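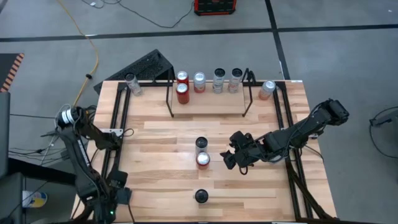

Review: The Stesia Bench Safety Kit, After a Month of Actual Arms

Home | Reviews | Guides | Forum | About

June
By the bench editor
124 shares | 20 comments

I've been putting off writing this one because a review of a safety kit sounds like homework, and for the first week it felt like homework too. Stesia sells a box with a spiral-bound rule book, a stack of laminated cards, two rolls of floor tape, a bag of cable clips and a little plug-in stop button. It costs $124. I bought mine with my own money (and grumbled about it).

My setup is two black arms on a wood-top table with rails running down both sides, and the job we're working on is can handling. There's a raised wooden shelf at the back with drink cans on it, a couple more cans out in the middle, and the arms do the picking and placing. Simple stuff! But simple stuff is where I get lazy, and that's pretty much who this kit is written for.

The rule book

Best part of the box, easily. It's written in normal words and you can get through it over lunch. The rule I've used most is "park before you reach," meaning both arms go to their folded position and stay there before anybody's hand crosses a rail. I used to reach in while one arm hovered next to a can and the other was folded up, and tell myself that was fine. The book says one parked arm doesn't count. I argued with it in my head for a couple of days and then gave in.

I also like the chapter on what to handle. They want you to start every new routine with empty, sealed-off or weighted dummies before you go near a full can, and they want a written note of which is which. I now put a dot of paint on the bottom of the dummies. Not in the book, but you're welcome to it.

The cables chapter is where I felt personally attacked. Stesia wants every cable off the walking area or covered. I have a yellow one snaking across the concrete behind the table, thin black ones farther back, and a coil sitting on the floor off to the right. The clips in the bag are good for the thin ones and useless for anything chunkier, so plan on buying floor covers separately. Homance makes decent ones and I'd just get those.

The cards

Fine. A bit big. You're supposed to hang the start-up card at eye level and read it out loud before each session, which I did faithfully until Tuesday. The shutdown card is better, mostly for the line about waiting until the arms have settled before you kill the power. I've had an arm flop onto a table before and it's a horrible noise.

The stop button

Works, feels solid, nice long cord. It wants to live where you can hit it with your eyes on the arms, and the book gives you a funny little test for that: stand where you normally stand, look at the grippers, and slap. If you miss, move it. I missed twice. My one real complaint is that it only talks to controllers on Stesia's list, and the list is short. Mine was on it, my other one (an older Gil) was not. Check before you order!

The tape

It's tape. The yellow is bright and it peels up clean off concrete. You're meant to mark the full reach of each arm plus a margin, and doing that was an eye-opener, I'll give them that. My stool was inside the line.

How it compares

The obvious rival is the Stastura workcell pack, which goes for $700 and gets you a light curtain and a proper binder. If you've got students or customers walking through, spend the money. For a single bench with one or two people who know the machine, it's way too much, and the binder reads like a tax form.

One warning: neither kit replaces the legal requirements for your workplace, and Stesia says so right on page one. If you're running anything bigger than tabletop arms, you need a real risk assessment and someone qualified to do it.

Would I buy it again? Yep, mainly for the book. I wish they'd sell it by itself.

Four stars out of five.

867 views | Share | Save | Next review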